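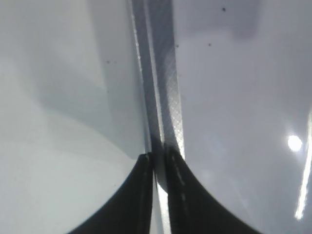
Hirkau Street Names

A list of street, lane and square names in Hirkau, with older names where they are known. One row per name. Plain CSV, UTF-8, comma separated.

Contents

streets.csv: 723 rows, the main table
old_names.csv: earlier names, linked by street_id
sections.csv: the 24 map sections used in the main table

Sorting

Rows are sorted by the main part of the name. Leading words such as "Old" and "Upper" are ignored, so Upper Brandska Road is under B. Numbers are sorted as if spelled out. The sections have letters too (A, B, C and so on), but these stand for map squares and have no link to the first letter of the street.

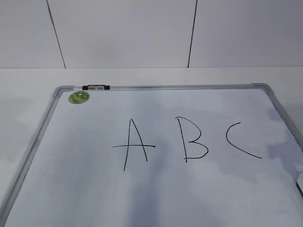 Poonam Jaiswal asked for the section letter to go in its own column, as she kept reading it as part of the street name. It was moved in version 11. Scripts that read the old combined column need to be changed.

Fields

street_id: whole number, never reused
name: current spelling
section: one letter
type: street, lane, square or path
checked: yes or no

Of the rows in streets.csv, 700 are marked as checked, meaning the spelling was compared with the sign on the street. The rest come from the printed town map only. Most are footpaths near the Polat mill.
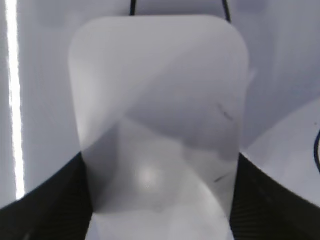 Pale sheet with rounded corners, held upright.

Known problems

Tanditz Lane appears twice with different ids. The two ends are not joined, and we have left them as separate rows. Accents are missing from a few of the older names.
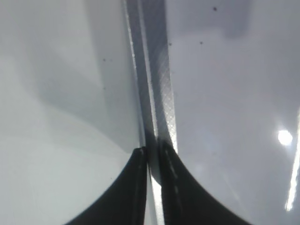
Old and new names can cover different lengths of the same road. A row in old_names.csv may match only part of its street, and the note column says which part. It helps to think of the old name as a translucent strip, like the upright one in the picture, laid over the current map so that both can be read. Where the two do not line up, trust streets.csv.

Corrections

Send them to Ekrem Avcı with the street_id and a photo of the sign. New files go up on a Monday.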